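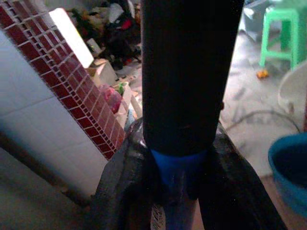 D'Souza

Print this page | E-mail this page

Unit 6: Assessing a gripper kit before purchase

These notes go with the practical on the Rondance two-finger gripper kit. Read them before you come in. The kit is on loan from the supplier until April, and each group will write a short report saying whether the department should buy it.

What is on offer

The Rondance kit comes as a pair of powered fingers, a mounting plate, a small wrist camera and a control box. The supplier also sells a yearly service plan, under which worn finger pads are replaced by post. Sorari makes the software that runs on the control box. It can be bought separately, so treat it as a separate item when you work out the cost.

The other kit on our list is the Dorkus. We do not have one to handle, so you will have to rely on the data sheet in the course folder. Say so in your report.

Gripping round objects

A cylinder is a fair test for two fingers. Flat pads touch a round surface along a narrow line, and the object can roll or tip if the line of contact is too short. Look at where the fingers close on the black cylinder: low down, at the base, by the blue band. Most of the object stands above the grip. For an upright hold this can be acceptable, but a tall object held at the base puts more turning force on the pads when the arm speeds up or stops.

In your report, state the following for each trial:

Object, with its width at the point of grip
Height of the grip above the lower end
Finger force setting, from 1 to 13
Whether the object slipped, turned or held

Use the same arm speed throughout. If you change it, start a new table.

What the wrist camera gives you

The camera moves with the fingers, so the fingers stay in view and the background changes. The held object may block a good part of the view. With the black cylinder between the fingers you get the tiled wall on one side and the concrete floor, with the green stool, on the other, and very little straight ahead. Think about what this means for a program that has to find a place to put the object down.

Light matters as well. A bright white area and dark fingers in the same picture are hard for any small camera to deal with. The Sorari software has an exposure setting from 0 to 64. Leave it at the default for the first set of trials — then try one value either side and note the difference.

Cost

The supplier quotes a life of about 200 hours for a set of finger pads. Work out how many sets we would use in a year of teaching and compare that with the service plan. Show your working.

Reports are handed in through the course page.

Print this page | E-mail this page

Comments

gripper_group_b: Is the force setting kept when you switch the control box off? Ours was back at 1 after lunch.

D'Souza: It resets. Write it down before you power off.

tallis: The Dorkus data sheet gives finger opening but no force figure. Do we leave that row blank?

D'Souza: Put "not stated" and mention it in the text.

mk_second_year: Found the exposure setting in the end, it is under Device and not under Camera.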